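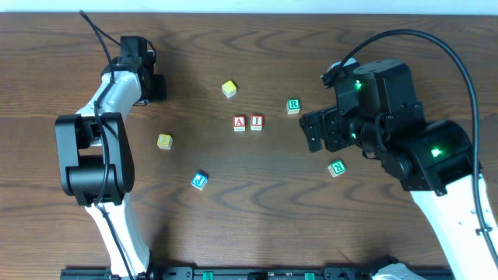 Aarti Maurya keeps her letter blocks in an old biscuit tin, and the first thing she does when we sit down is tip it out. "You can't talk about blocks with the lid on," she says. Fair enough.

She runs a small parent-and-kid letter group with Callum Bainbridge. No worksheets. A table, some wooden blocks, a lot of waiting.

The waiting is the hard bit, she says. "Grown-ups want to spell the kid's name straight off. Line it up, read it out, done. And the kid's looking at the colour. So let them look at the colour for a while."

So they begin with colour. Red with red, yellow somewhere else. Letters come in when a child asks, or when two of them end up touching and somebody makes a noise at it. Her favorite — sorry, favourite, she checks my notes — is the A. Easy to find, easy to trace with a finger. The I causes more arguments. Turn it on its side and it's a different thing altogether, a bench, a bit of train track. 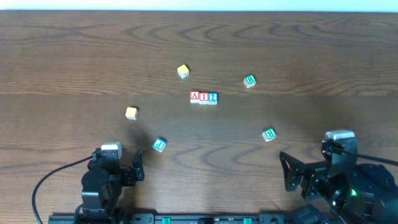 "Numbers get mixed in and I leave them in," she says. "A 2 next to a letter, who cares. They're four. One boy read it as a swan and he was right, wasn't he."

Callum wanted a full set at first. He'd priced up a box of 100 and had it half ordered before she talked him out of it. Too many and they just get poured on the floor. "Give them a handful and they'll move every single one," he says. He still thinks the big box would of been fun.

I ask about the table. It's wood, dark, plenty of grain in it, and Aarti won't have a cloth on it. She likes the sound. Kids follow the lines in the grain with the blocks too — roads, mostly, sometimes a river.

Does anyone learn to read this way? She shrugs. Some do, some learn somewhere else. Juwita Teoh brought her daughter for two terms and says the girl now finds an R on every sign between home and the shops. "Loudly," Juwita says. "On the bus."

Packing up is part of it. Same rule every time, the kids put the blocks in the tin and the adults keep there hands off. Takes ages.

The group has a break in July, then starts again. Bring socks, the floor's cold.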